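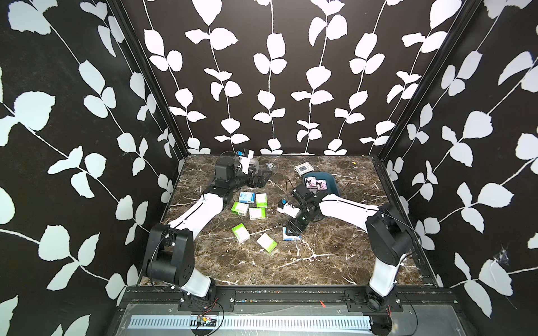
Branham's small-box drive reaches 2480 packages, with one Saturday to go

The sorting room at the back of the old Binness building has had a busy June. By the time the doors closed at 5 on Saturday afternoon, the Branham Sharing Shelf had taken in 2480 small boxes since the drive began, which is more than the group had dared to write on the poster, and the people who run it would like the whole town to know how pleased they are.

The idea is an easy one. Most households have a drawer or a bathroom cabinet with little unopened packages in it: bandages, bars of soap, tea, cotton swabs, toothpaste bought two at a time because it was on sale and then forgotten behind the towels. The Shelf asks for those, still sealed, and makes them up into care parcels for neighbors who have just moved into a first apartment or come home after a long hospital stay. There were 441 parcels ready to go at last count, and a good many of them have already been handed over at the Quiroga Street library (the side entrance, for anybody who went to the front and found it locked, with our apologies for getting that wrong in the last issue).

What takes the time is the sorting. Small boxes are sociable things and like to end up in a jumble, the green ones with the white ones and the light blue ones wherever they please, and each has to be picked up, turned over, checked for a date and set down with its own kind. A marble top with white and cream veins running through the dark brown makes a handsome place to do it, and the walls have a paper to match the mood, black with white vines and pairs of leaves climbing all over it. Several visitors have asked where they can buy the same pattern. We don't know, but we will print the answer if a reader can supply it!

The drive started four years ago with a single shopping bag, and for a long while it fit quite comfortably into a hall closet. It moved to Binness last fall after the closet door would no longer shut. This year there are 16 drop-off points, among them the Botar Bakery, the laundromat next door to it, both elementary schools and the post office lobby. The bakery has brought in the most so far, and it can't have hurt that there was a plate of seeded rolls beside the bin on the first morning.

The last collection is this coming Saturday, from nine in the morning until 5. Soap, bandages and tea are all still welcome, and children's toothpaste is especially wanted, as it goes into every family parcel and the supply is getting low. Please leave glass jars and anything already opened at home, and take off rubber bands and tape if you can, as they pull the print off the cardboard and then the dates can't be read.

Anyone who would like to help with the sorting can come to Binness at any hour while the doors are open. There is no need to sign up, and half an hour is plenty if that is all you have. Parking is behind the building, by the low wall, and the coffee is free. Parcels can be requested at the library desk all through the summer, and requests are kept private.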